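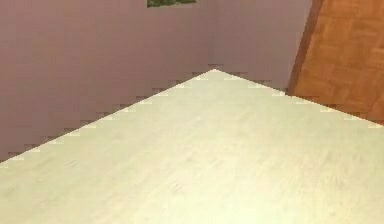 How to set up a table-wiping test for a home robot

Wiping a table is one of the first chores people ask a robot to do, and one of the easiest to test badly. An arm that moves back and forth over a surface looks as if it is cleaning. Whether the table is clean afterwards is a separate matter. These notes cover how to set up a simple test in simulation, run it, and score it so that the result means something to a person with a kitchen.

I use Dasar for the arm control and Zorneria for the rooms, but the steps should carry over to whatever you have.

Before you start

You need a room file with one table, a robot model that can reach most of it, and a way to log where the cloth has been. Start with nothing on the table. Cups and plates come later and they change the job completely.

Pick a table colour that gives you trouble. Pale wood is good for this. Crumbs the colour of toast are hard to pick out against cream, and bright patches wash out the grain. If your method only works on dark blue, it is not ready for most kitchens.

Step 1. Mark out the surface

Divide the table top into a grid of squares, 5 cm on a side. Each square starts as dirty. It becomes clean when the cloth passes over it with enough pressure, and you set that pressure yourself. Write the value down. I have lost an afternoon to comparing two runs that turned out to have different settings.

Include the corners. Many published runs leave a margin along the edge, and the margin is where the crumbs go.

Step 2. Set the cloth

A rigid block is the quickest thing to simulate and will do for a first pass. Real cloth folds, bunches up and drags, so a score from a block will be too high. If your simulator handles soft bodies, switch once the block version runs without errors.

Step 3. Run it 3 times

Use a different starting position for each run. Keep the room the same. Let the arm stop by itself, and do not step in if it misses a patch.

Watch for the arm reaching the far corner. Most fixed arms either stretch out flat and lose pressure there, or give up short of it. A person walks round the table. A robot on a fixed base can't, and one on wheels needs a clear floor on the other side.

Step 4. Score it

Count clean squares as a share of the whole table, then do the same for the outer squares only. Report both. On my last set the overall score was 73 per cent and the edges were well below that. Saqib Bangash ran the same room with the Mohmand controller and got a better edge score, at the cost of taking twice as long.

Also record anything pushed off the edge on to the floor. That counts as moved, and I score it as dirty.

Step 5. Add the mess

Once the bare table works, add one thing at a time:

Dry crumbs
A spill that spreads
A cup that has to be lifted and put back

Expect the score to drop at each stage. The cup is the worst, because the robot now has to decide what stays on the table and what goes. Duleck has a set of ready-made objects that saves some modelling.

Can it do the chore yet?

On a clear table, in simulation, mostly yes. On a table after breakfast, I would say no - not without someone going over it again. Keep your logs from step 3 even if the scores are poor, as you will want them when you change the cloth.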